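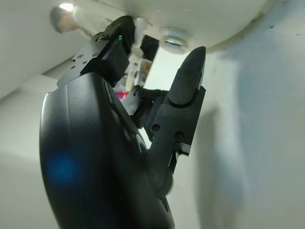 Setting up a drip tray drain for a window air conditioner

Applies to: Genby window units with a rear drain port. Other makes differ mainly in port size.
Last revised 21/03/2020

A window unit that is level from front to back tends to hold water in the base pan. On humid days the pan fills, the fan slings water against the coil, and the excess runs down the siding or back over the sill. A drain hose fixes the second problem. The tilt has to be corrected first.

Tools and parts

Drain elbow to fit the port
Vinyl hose, long enough to reach the ground or a gutter
One hose clamp
Small level and a pencil
Screwdriver
Wood shims
Exterior sealant
Towel

Check the tilt

Switch the unit off and unplug it. Put the level on top of the case, running from the room side to the outside. The bubble should sit slightly toward the room, meaning the outside end is lower. Check the manual for your unit's limit. Too much tilt empties the pan completely, and on models with a slinger ring the coil then loses some of its cooling.

Check side to side as well. This one should read level. If it does not, slide a shim under the low side of the mounting rail, between the rail and the sill. Keep shims out from under the case itself, where they work loose with vibration.

Fit the elbow

Find the port on the underside of the base pan, near the rear. It may have a rubber plug. Pull the plug out slowly with the towel held below it. Old water in the pan carries dust and rust and will stain light-colored trim.

Wipe around the port until it is clean. Push the elbow in with a quarter turn, pointing toward the side where the hose will run. Slide the clamp over the hose, push the hose fully onto the elbow, then tighten the clamp until the hose no longer turns by hand.

Run the hose

The hose must fall along its whole length. A low loop traps water and grows slime, and the pan backs up behind it. Fasten the hose to the wall with clips, leaving a little slack at the elbow so the joint carries no weight. End the run at least 10 inches from the foundation.

Seal any clip screws that go through siding. Do not seal the elbow to the pan — it has to come out for cleaning.

Test

Pour 2 cups of clean water slowly into the rear of the pan. Water should appear at the end of the hose within a minute. A slow dribble usually means a kink or debris in the elbow.

Plug the unit in and run it on high cool for an hour, then look at the sill for drips.

End of season

In October, pull the hose, flush it, and hang it up to dry. Refit the plug before storing the unit.

Questions about port sizes can go to Annag Baxter through the contact page.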